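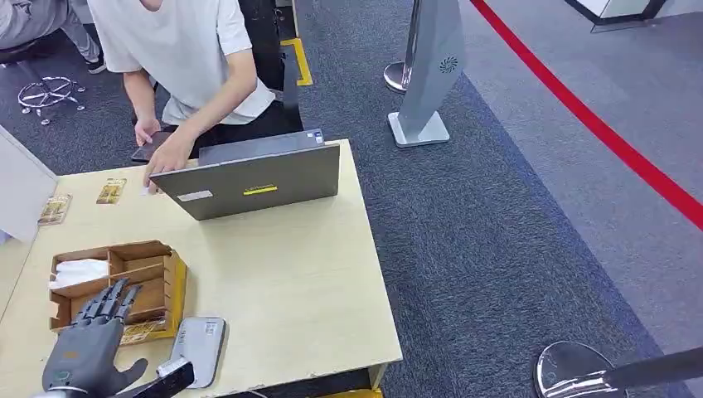
*Last updated: Jul 10, 2023*

I have been meaning for years to write something in defense of the junk drawer, and after spending most of April moving from one apartment to another (a mere 2 miles, which somehow makes it harder, since you never quite commit to boxes) I feel I have earned the right.

We are told, usually by people selling us trays, that every object in a home should have its place. I like a tray as much as anybody. A box with compartments is a lovely thing, and I own more of them than I should admit. But there is always a leftover pile, isn't there? The key that fits nothing. The single birthday candle. The ticket stub from the ferry at Nudusberg, number 1454, which I can't throw out and couldn't possibly file. Where do you put a thing like that? Under F for ferry?

My grandmother kept hers in the kitchen, to the left of the stove, and it stuck so badly in summer that you had to lift and pull at the same time. If you needed string, you went in there and came out ten minutes later with a harmonica, a button off an old coat, and a story about the man who sold her the coat. Sometimes you even had the string. She kept that drawer going until she was 83, and when we finally emptied it onto newspaper the whole family stood there talking until supper got cold.

I did try the other way. I bought labels, I watched the videos, and for three weeks I knew exactly where my tape was. I was also a little bored every time I went to get it. A house where everything is sorted has already decided what matters, and I change my mind about that fairly often!

So the new kitchen has four drawers, and the one nearest the back door is spoken for. It already has the ferry stub in it, a shoelace, and a takeout menu from Geraghty that I am fairly sure is out of date.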